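Gronach Robotics Club — progress report to the Ruvent Fund
Prepared by Peninah Sang, 18th May

The second half of the grant has been spent, mostly on things we meant to buy. The members now have 2 working hand-held grippers and a firm view on which screws to avoid.

Our target for the term was 200 recorded practice runs of everyday tidying jobs. We have 82. A further 62 were made in April and thrown out after Hemant Shukla found the timestamps were wrong, a discovery he made with more cheer than the rest of us felt.

Work has moved out of the workshop and into ordinary rooms, as promised in the application. Bedrooms are harder than benches. Duvets in particular have no respect for a plan. 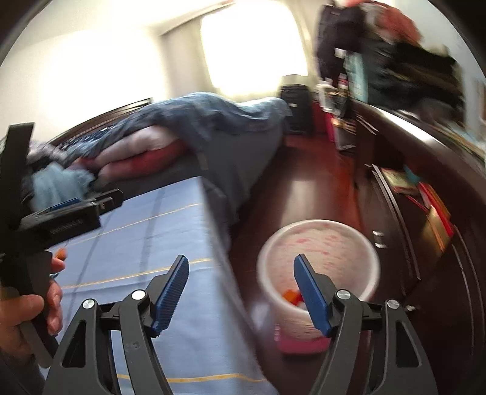
Trinidad Bermúdez is rewriting the labelling guide, which had grown longer than the project. Kuldeep Grewal still wants softer finger pads and will price them before the next report. We ask to carry the unspent travel money over to parts, as we have not travelled.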